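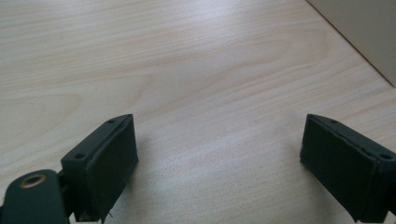

Craft table is finally cleared. Took me 6 evenings and way too much coffee. Everything that lived on it (beads, thread, 11 half dead glue sticks, a Stumar catalog I swear I threw out in July) went in bags to the hall. Will deal. Later.

Wanted something see-through for the small stuff so I quit buying doubles. Charito Lumanlan had been on at me to try acrylic, so ok Charito, you win.

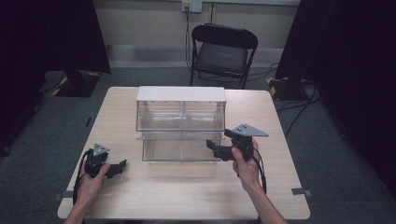
Clear box, white lid, shelf across the middle.

Upper part for beads I think, thread down below. Or the other way round, havent decided. Lid sticks out a bit past the sides and I kind of like that. Villanueva had a taller one but 10 dollars more, no thanks.

Also I'd forgotten how pretty the wood is?? All that grain, under a pile of junk for ages.
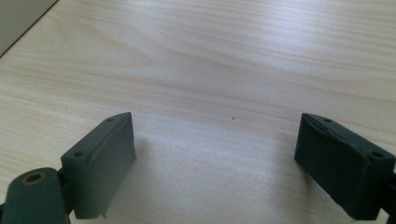 Pale wood and one tiny dark speck. Leaving it.

Next up the hall bags, then the drawer of doom. Hélène Bouchard wants any spare thread so shout if you want beads, got loads. Ok dinner's burning, more tomorow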